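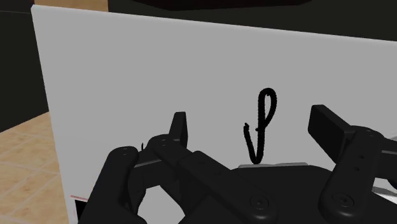
Gray board, black drawn line.

Thursday. Up before five for trackwork. Anik went 1,000 meters on her own and pulled up sound, so she stays in the race on the weekend. Jasmina Đorđević wants her ridden quieter this time - she got keen last start and had nothing left in the straight. Drew barrier 7, which suits me.

Sakham is still off his feed. Left half his breakfast again. Vet took blood and we should hear tomorrow. If it comes back bad he goes to the paddock until the end of May and the owners will have to wait.

Jerome Gatchalian rang at lunch about buying into Arnik. There are two shares left. I told him the monthly cost and he said he would talk to his wife.

Farrier came late and did three of them. Still owe him for last month. Fixed the latch on the end box after dinner - needs a new screw.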